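Textile and Furnishings Workshop, Estemen House
Notebook entry, March. Begun 09:40.

Subject: creasing and recovery of the green satin-finish bed cover, guest room set, and sorting of the provisions for the welcome parcels.

Carried over from the previous entry: the cover supplied under the Fivholm order had been stored folded, and the housekeeping side asked whether it could be put on a bed directly from the cupboard or whether it would have to be pressed every time. Pressing takes 28 minutes for a full cover with one person at the board. That figure was accepted last month and is not reopened here.

The cover was laid over the bed in the second guest room, the one with the dark brown headboard. It was spread by hand from the foot end and left alone. No steam and no weights were used. The room was kept closed and the radiator valve left at its usual setting. The hygrometer on the window sill is still the old Juka one, which reads high. Its readings have therefore been left out of the record until it has been checked against the one in the linen store.

Start of rest period 10:05. The intention was to leave the bed undisturbed for 107 minutes, this being the gap between the end of cleaning and the earliest arrival on a busy day. The bed was then needed as a laying-out surface for the parcel contents, the long table in the corridor having been taken for curtain hems. The provisions were accordingly put down on the upper left part of the cover, where they would disturb the cloth least, and the middle was kept clear so that the creases could still be judged.

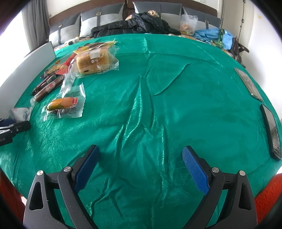

Guest room 2, green cover on the bed, provisions at upper left.

Observations on the cloth. The main fold down the middle remains the most obvious fault. It catches the light along its ridge and would be noticed by anyone entering the room. The curved crease coming in from the upper right is softer to the eye, but it draws attention because it leads back towards the middle. The short upright ridge lower down, a little to the right of centre, is narrow. The branching wrinkles towards the bottom are of a different kind and are put down to the spreading, as the cloth was pulled from one corner before the other had been released. That is a matter of handling and can be corrected by having two people at the foot end.

The shine of the material makes all of this worse. A matt cotton cover with the same folds would probably pass. It should be recorded that the colour itself was approved and is not in question.

Method of folding. The present method is halves, then halves again, then thirds, on the shelf with the fold side out. The middle fold therefore carries the weight of everything above it. Proposed instead: roll the cover on a cardboard tube of the Engelhardt pattern, right side outward, with a strip of tissue at the start. A tube is available in the store. It is somewhat longer than the shelf is deep and would have to lie along the back wall. Permission to move the spare pillows is to be requested.

Provisions. The parcels are to be made up from what is in hand before anything further is ordered. The block of bread, in its clear wrapper, is the bulkiest item and settles the size of box. It has a blank white label on the top, which may be used for the room number if the ink will take. A fine felt pen should be tried on a spare label first. The bread should go in flat at the base of the box. Its clear sealed end projects to one side and must be tucked under, otherwise the lid will not sit down.

The red packet with the gold-coloured emblem is the most presentable of the group and should be placed uppermost. The yellow, red and brown wrapper may stand behind it. The clear snack bag should be kept away from the corners of the box and not have anything laid on it. The two long packages do not fit across the small box and will have to go diagonally, or else the next box size must be used. The small box takes 375 grams of contents by our own rule for the handles. The large one takes 1,000 grams and looks half empty with a single guest's portion. No decision was taken.

Dates and ingredients are to be copied on to the parcel sheet by whoever packs, directly from the wrappers. Anything without a readable date is to be set aside.

Note on practice. Foodstuffs should not as a rule be laid out on guest bedding, even when sealed. On the next occasion a clean cotton sheet is to be placed over the cover beforehand, or the work postponed until the corridor table is free.

Outstanding:
Repeat the rest period with the whole bed clear and the full time allowed.
Repeat again with a cover taken from the tube, after one week rolled.
Ask Fivholm whether the cloth may be steamed from the reverse side, and at what setting.
Measure the long packages against both box sizes.
Check the Juka hygrometer.

Curtain hems continue on the next page.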